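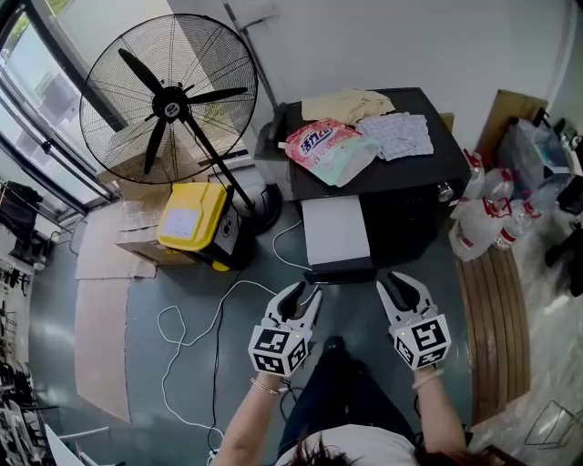 Slide 1. Hi everybody, thanks for sticking around after lunch! I'm going to talk about Tarero, the little pipeline that turns raw handheld gripper recordings into trajectories a planner can use. (Pause, let the latecomers sit down.)

Slide 2. Where we started. In September we had 1534 episodes on disk and a loader that choked on nearly 400 of them. Mostly it was timestamps. The left and right streams each kept their own clock, and by the end of a long take they'd drifted apart enough that a two-handed grasp looked like two people arguing. Show the plot, give it a second, people usually laugh.

Slide 3. The fix. Levora resamples both hands onto one clock, then Irine does the pose smoothing. I wanted one big optimizer for all of it and I lost that fight, fair enough, the two-step version is so much easier to debug! Mention the 16-frame window here, somebody will ask. Also say that the marker cubes give us the pose of one hand relative to the other, and that we throw out a pose when the fit is bad and let the smoother bridge the gap.

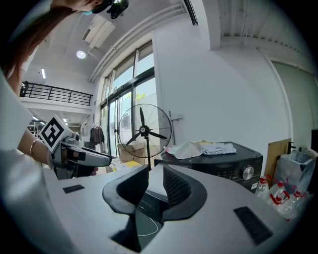 What happens when a marker drops out of view for longer than the window? The episode gets split at the gap, and each half goes back through the checks as its own recording.

Slide 4. Numbers. We still reject 282 episodes, and I'm okay with that. Click through the Biswas viewer live if the wifi holds, otherwise use the backup clip. Skip the config file slide if I'm past the halfway mark, then take questions.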